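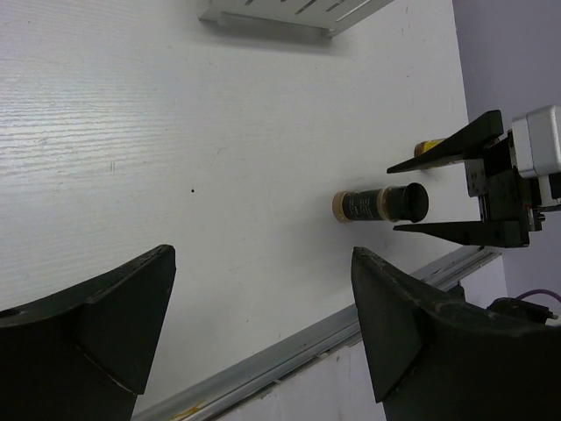

Seasoning bottle, lying on its side on the white table.

Saturday, Lutport kitchen bench

Dry rub keeping trial, second opening of the jars. Same mix as last time: salt, brown sugar, smoked paprika, mustard powder, garlic powder, onion powder, black pepper. Batch made up to 3000 g in the big tub and split into 200 g lots. Six lots kept for this trial, the rest went to the Norkard market stall.

Jars 1 and 2 are on the open shelf over the sink. Jars 3 and 4 are in the pantry cupboard, door shut. Jars 5 and 6 are in the pantry with a teaspoon of raw rice in a muslin bag.

Opened 9 am. Jar 1 had set hard around the shoulder and wouldn't pour. Needed a skewer. Jar 2 a bit better but still lumpy, and the colour has gone from brick red to a flat brown on the window side. Jars 3 and 4 both poured after a tap on the base. Jar 5 poured freely. Jar 6 had a soft crust on top that fell apart when stirred. Rice bag in 6 was pushed down the side of the jar, so it may not have been doing much.

Smell: 1 and 2 weak on the garlic, 3 to 6 no difference that I could pick. Should really do this blind next time with the jars turned around.

Sieve test. Shook each lot through the tea strainer for 15 seconds and weighed what stayed behind. Figures are in the spreadsheet. Jar 1 well out in front, 5 the lowest. The Urico scale was drifting again so I tared it before every jar. If anyone else is using it, don't trust it straight after switching on. Give it a few minutes and check it against the brass weight in the drawer.

The brown sugar is the main suspect for the setting. It was damp when it went in, and the sample I kept aside on a saucer has gone to one piece. Options for the next batch:

Dry the sugar in a low oven on a lined tray, cool it, then put it through the grinder.
Swap to raw caster and accept a lighter flavour.
Leave the sugar out and sell it separately with a note on the label (don't like this one, people will lose the note).

I'll try the first two side by side. Oven has to be watched. Last time the tray at the back caught and the whole kitchen smelled of toffee until the evening.

Lids. The Seol flip lids let air in at the hinge. Put one on an empty jar, held it under water and squeezed, and got a line of bubbles every time. The plain screw lids gave none. The flip lids are nicer to use and the stall customers ask for them, so maybe a foil seal under the flip is the answer. Need a price for foil discs. The ones we have are for the wider neck and fold up at the edge.

Labels are holding on all six. Ink has rubbed on jar 2 where it gets picked up with wet hands – go over it in paint marker before the number disappears altogether.

Cooked with jar 5 at lunch, chicken thighs, one tablespoon to the tray. Good, slightly too salty. Cut the salt a little in the next mix and write down how much this time.

To do before September:
Dry sugar batch, caster batch, both on screw lids
Move one pair of jars to the shelf beside the stove – more steam there than over the sink
New battery for the scale
Wash the grinder, it still tastes of cumin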